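Logística de equipamentos em jogos fora: notas do orador
10 de agosto de 2018

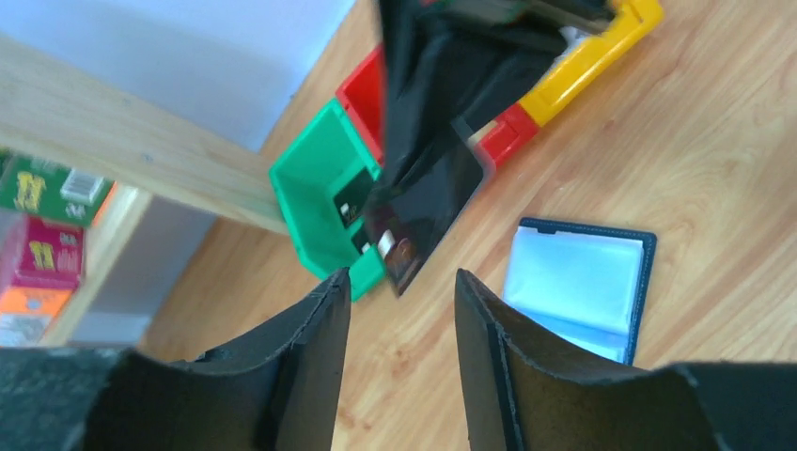 Começar pelo âmbito. A apresentação trata do percurso do material desportivo entre a rouparia do clube e o balneário visitante, ida e volta, em equipas com plantel único e uma só viatura de apoio. Ficam de fora o material médico e os bens pessoais dos jogadores. O ponto de partida é a identificação dos volumes. Algo preto e flexível, com ar de saco de plástico ou bolsa, brilhante em certas zonas e com vincos na parte de cima, como o do diapositivo, confunde-se facilmente com outro igual no fundo de uma carrinha. A cor e o formato não servem de identificador. Regra adotada: cada volume leva um código próprio, escrito numa etiqueta branca presa à abertura.

Diapositivo 2. Estrutura do código
Três campos: função (J para jogo, A para aquecimento, G para guarda-redes, R para reserva), número sequencial e sentido da viagem. Não incluir o nome do adversário. Na primeira versão incluía-se, e as etiquetas tinham de ser refeitas em cada jornada.
Mostrar o exemplo J-02-I e ler em voz alta. Perguntar à sala quem usa código numérico simples.

Diapositivo 3. O caso Brakunbridge
Época completa, incluindo taça. Foram registadas 66 movimentações de volumes em deslocações longas, das quais 5 com falha. Definição de falha: volume ausente do balneário à hora da verificação, ainda que tenha aparecido depois.
Duas falhas na carga, três no regresso. Nenhuma na descarga à chegada. Insistir neste dado – a lista de verificação estava concentrada na chegada, onde havia mais gente a olhar.
Não extrapolar. É um clube e uma época.

Diapositivo 4. Ponto de controlo no regresso
Depois do apito final, a roupa usada sai do balneário por ordem de recolha e sem triagem. Proposta: separar camisolas, calções e meias antes do fecho dos volumes. O fecho é feito por uma pessoa e a leitura do código por outra.
Se perguntarem pelo tempo adicional: não foi cronometrado de forma sistemática. Dizer isso e avançar.

Diapositivo 5. Camisolas de reserva
O Grodmont viaja com um segundo conjunto completo, sem números estampados. O Brakunbridge leva apenas as peças de substituição dos titulares. As duas opções cumprem o objetivo, com custos diferentes.
Custo anual estimado da primeira opção: cerca de 2,000 euros, com estampagem. O valor exclui lavagem.
Referir que o conjunto sem números exige prensa térmica no local ou números pré-cortados.

Diapositivo 6. Folha de registo
Modelo Reltier, uma página. Colunas: código, conteúdo, hora de saída, hora de chegada, rubrica. A coluna de observações foi retirada em janeiro por estar quase sempre vazia; as ocorrências passam para o verso.
Distribuir cópias agora, antes das perguntas. Há 100 impressas, deixar as restantes à entrada.

Diapositivo 7. Limitações
Viagens de avião não testadas. Equipas de formação não testadas. O sistema Babalola, com leitura ótica, foi visto apenas em demonstração – não comparar resultados.

Perguntas
Se surgir a questão do código de barras: compatível com a estrutura de três campos, desde que a etiqueta mantenha também o texto legível.
Se surgir a questão das bolas: circulam em rede própria e têm contagem separada, na folha do treinador adjunto.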